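Unit 3: Collecting Demonstrations

Reading for this unit: the Givora lab manual, sections on arm setup and operator controls. Bring your signed bench form.

3.1 Two ways to show a task

In kinesthetic teaching the operator holds the arm and moves it through the task while the joint angles are recorded. The motors are put in a low-stiffness mode so the arm gives way under the hand. It needs no extra hardware. The drawbacks are that the operator's hands and body get into the camera views, and that moving two arms at once is awkward for one person.

In teleoperation the operator moves a separate input device and the robot follows. The input may be a smaller copy of the arm (leader and follower), a handheld tracker, or a joystick. The cameras record the robot and the workspace without the operator's hands in the way, so the images at training time match the images at run time more closely. The cost is delay and a loss of touch. On our benches the operator feels no contact force at all.

All graded work in this unit uses teleoperation.

3.2 The pouring task

The task is to pour the contents of a small plastic bottle into a glass bottle through a funnel. One arm does the pour. The other stays back unless the assignment sheet says otherwise. The funnel rests on the neck of the glass bottle and is not clamped, so a light bump from the gripper is enough to shift it.

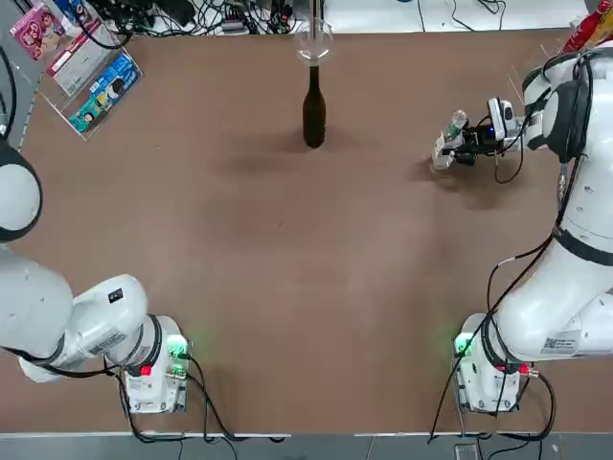 Split the task into phases before you record anything: grasp, lift, approach, tilt, hold, return. The approach should be made with the bottle mouth higher than the rim of the funnel. Operators who come in low tend to correct at the last moment, and the correction ends up in the data. A policy trained on such episodes learns the low approach along with the fix.

Tilt by turning the wrist. Avoid lowering the whole forearm to get the angle, as this moves the gripper toward the funnel while the operator is watching the bottle mouth.

3.3 What is stored

Each episode holds joint positions, gripper opening, commanded positions and the camera streams, all on one clock. Commanded and measured positions differ during fast motion. Train on the commanded values and keep the measured ones for checking.

Episodes are saved in the Flarden format. Failed episodes are kept in a separate folder and marked with the phase in which they failed.

3.4 Assignment

Each pair records 51 episodes. Move the glass bottle to a new start position after every 3 episodes, staying inside the taped area given on the sheet. Both partners operate; swap after 10 episodes. A good episode on this task takes roughly 27 seconds. Much shorter ones usually have a rushed tilt.

Discard an episode if the recording software reports dropped images, or if a hand enters the workspace before the stop command.

Submit the dataset and a one-page log listing start positions, operator, and failures by phase.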